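3 min read

Ticket 1065: Gripper stalls before closing on organizer box latch
Project: Zeltico, student manipulation project
Status: Closed
Opened: 2022-06-20

Problem as reported

The task is to close the lid of the parts organizer and press both latches shut. The lid part runs fine. On the latch part, the fingers start to close, stop partway, and the controller throws a position error. After that the gripper won't take commands until it is power cycled. It happens on most tries but not all of them.

Setup

Two printed fingers on the hand-held gripper, camera on the tool. Controller firmware is the Trornomus build we have used all term. The closing speed was set to 600 and the current limit to 500, both in the controller's own units. The log is saved under run 3563.

What was tried first

1. Power cycled the gripper and the laptop. The first close worked, the second one stalled.
2. Swapped the USB cable for the short one from the Skotport kit. No change.
3. Ran open and close with nothing between the fingers. No stall in a full set of cycles, so the motor and the gear are probably OK.
4. Checked the finger screws. One on the right finger was a bit loose. Tightened it. Stall still there, but the finger no longer rocks when pushed by hand.
5. Moved the organizer closer to the edge of the table and turned it so the latches face the gripper at an angle. 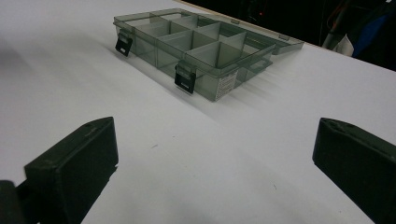
Sæther
Student lead, gripper hardware

Start position for the latch tests is with the box empty, the lid folded back and both latches hanging open. Please go back to that between tries. Some of the earlier notes were taken with the lid already down and they can't be compared with the rest.

I went through the log for run 3563. The current climbs to the limit well before the fingers reach the target width, and the error comes right after. The target width in the script was left over from the block stacking task. It is narrower than the box wall plus the latch, so the fingers keep pushing on something that can't move. On the tries that passed, the finger had slipped off the latch and closed on air.

Changes made

- Target width is now set per task. The script no longer reads the old value.
- Closing speed lowered from 600 to 500 for latches only.
- Current limit left alone. Raising it would hide the error and might crack the box.
- On a position error the script now opens the fingers and clears the fault, so no power cycle is needed.

Result

Ran the latch task again from the start position, left latch first and then the right. No stall on either one. The left latch needed a second press twice because the finger came down too far toward the corner. That is an aiming problem and has its own ticket.

Still to do

Add the per-task width to the setup sheet. Print a spare right finger, as the screw hole is getting worn. Whoever has the short cable, put it back in the Skotport kit when done.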